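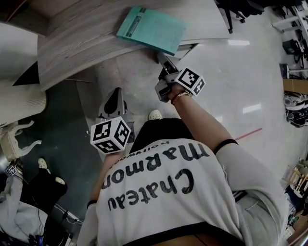

I have never understood why we pay to advertise places where other people sleep. The souvenir T-shirt used to be a modest thing, bought on the last afternoon of a holiday and worn to paint the shed. Now it is a wardrobe. Hotels sell them, so do bakeries and rowing clubs, and you can own the lot without having set foot in any of them. A white one with Chateau Marmont across the chest, and a small "hollywood" over the top in case we missed the point, says very little about the person inside it. They may have stayed a week. They may have liked the lettering. The shirt works equally well either way, and that is what bothers me.

The defence I usually hear is that it's only a shirt. Fine, but then why does the plain one next to it on the rail cost so much less? Last July I stopped at the shop of the Nultside, a guest house with 7 rooms and a car park, and found a rack of its own T-shirts by the till. I asked how many they sold. More shirts than breakfasts, the woman said, and she seemed pleased. I asked whether the buyers were guests. Some of them, she thought.

My friend Eugeniusz Kołodziej, who printed shirts for a living until his knees gave up, takes a kinder view. He once ran off 494 for a café called Jang that closed before it had properly opened. The owner gave them away, and Eugeniusz still sees them about. People ask the wearers where Jang is and what the food is like, and he says they generally have an answer. He finds this charming. I find it a bit worrying.

I do see that there's an old pleasure in it. Walkers collected badges for their sticks, and suitcases were plastered with labels from grand hotels. I'm told you could buy those labels too, without the trip, so perhaps the rot set in early. But a label on a case at least got scuffed along with the case. A shirt made to look faded on the day it leaves the factory has skipped all that, and I don't see why we should be asked to admire the wear.

What I'd like is some evidence that it means anything to anybody. The makers talk about "belonging". Trastach, whose catalogue comes through my door whether I want it or not, has a whole page of shirts for places it calls "loved by locals". There are 10 of them. I have been to two, and in one the locals were mostly complaining about the parking.

I own a shirt from a ferry line myself. It was raining and I needed something dry.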